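Vargate Pauses Garment-Folding Trials After Arm Declines to Let Go

Company publishes its findings on the March grip-release fault, including the parts it would have preferred to leave out
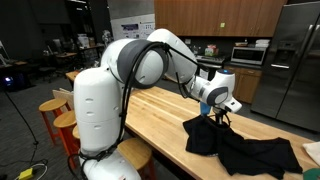 One garment stuck in one gripper did not sound like news to Perić, at least until the arm carried on folding with the garment still in it. A fault that stops a machine is a nuisance, the argument went in a note sent to the company that same afternoon, and a fault the machine doesn't notice is a safety matter. Vargate has come around to this view and wishes it had got there first.

BRISTEL, March – Vargate, developer of the Flokbridge cloth-handling software, today announced a pause in all unattended folding trials at its Bristel test site. The pause follows a fault in which the robot arm reported that it had released a garment when it had done nothing of the kind.

The arm was partway through a planned run of 1000 folds. It had completed 387 of them to a standard the company describes as "acceptable, if you don't look at the sleeves." On the next fold, the fingers closed on a black garment, lifted it, laid it down and were told to open. They stayed shut. The software, having asked politely, took the answer as yes and moved on to the next step.

What came next was a brisk attempt to fold a garment while holding it. The arm swung toward its rest position, the cloth went along, and a loose sleeve wrapped itself over the cable bundle on the outside of the arm. The arm then pulled against its own cables until the joint force limit tripped and everything stopped. By the log, that took just under a minute, which is a long time to watch a robot wrestle a shirt.

There were no injuries. Two people were in the room, both outside the marked working area. One cable strap was torn and has been replaced. The garment has been retired.

Vargate's review found 2 causes.

The first was lint. Fibers from dark cotton had packed into the finger mechanism over several days of running, enough to keep the fingers from opening all the way under load. The cleaning schedule called for a weekly wipe-down. The schedule was written when the arm handled plastic trays, and it had been carried over to clothing without anyone asking whether clothing sheds.

The second was the software, and here the company has less to say in its own defense. Flokbridge checked that the open command had been sent. It did not check that the fingers had moved. A position reading was available the whole time and was being saved faithfully to a file that no part of the program ever opened.

The force limit worked as intended. Vargate would like to take credit for this, but the limit is a factory setting and the company had left it alone.

The following changes are in place or on the way:

Flokbridge now reads finger position after every release. If the fingers have not opened, the arm holds still and calls for a person.

Fingers are cleaned at the start of every shift and again after any run of dark or fleecy fabric.

The cable bundle will get a smooth sleeve over its full length, so that loose cloth has less to catch on.

The rest move has been slowed for the first part of its travel. This makes the arm look reluctant, and test staff have been asked to stop remarking on it.

Attended trials have resumed with an operator at the stop button. Unattended runs stay on hold until the arm finishes 1000 folds in a row with no missed release. The count started again from zero, over some objections.

Customers using Flokbridge at their own sites should install the current update before running any soft goods. Sites that handle only rigid items are not affected by the lint problem but should install it anyway. Any site that cannot update right away should run with a person present and keep loose fabric clear of exposed cabling.

The full fault report, with the log and the old cleaning schedule, is available on request from the Vargate press desk in Bristel. The desk is open until 4 p.m.

About Vargate
Vargate makes software for robot arms that handle cloth and other things that won't hold their shape. It is based in Bristel.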